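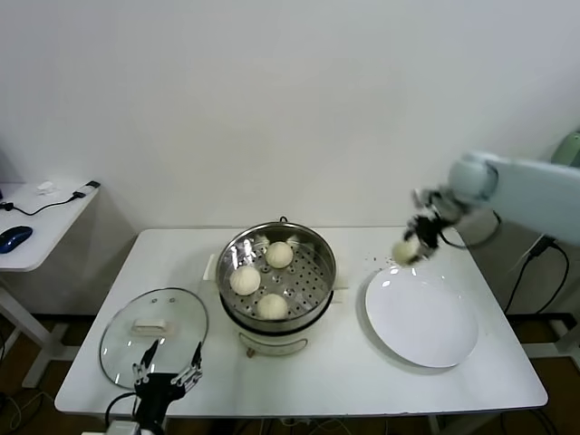

Last year's group wanted to know why a course on the history of weights and measures spends its second week on bread, and whether it would be in the exam. It will be in the exam.

Week 2: The loaf as a legal object

For centuries the price of a loaf in an English town stayed put while its weight moved. Wheat went up, the penny loaf shrank, and the baker got the blame. Crisp manufacturers have since revived the practice.

Our main source is the Ukendale assize book, 388 leaves, of which 51 can be read without swearing. Look at how often the same bakers are fined. By the third entry it starts to look like a licence fee.
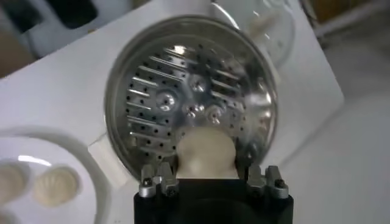

Fig. 2. Dough and a perforated steel disc.

Dough loses weight in the oven, so a baker had to scale it heavy and hope. Brirnbridge allowed for this in its rules. Ukendale did not, and fined people for evaporation.

For the seminar:
Read Besard, chapter 7, and the Reisinger handout (skip the appendix, everyone does).
Bring one modern food label showing net weight. Crisps are fine. Empty packets are also fine, within reason.
Be ready to say who gained from a fixed price.

Essay titles go up in March. The limit is 952 words, for reasons lost to the department.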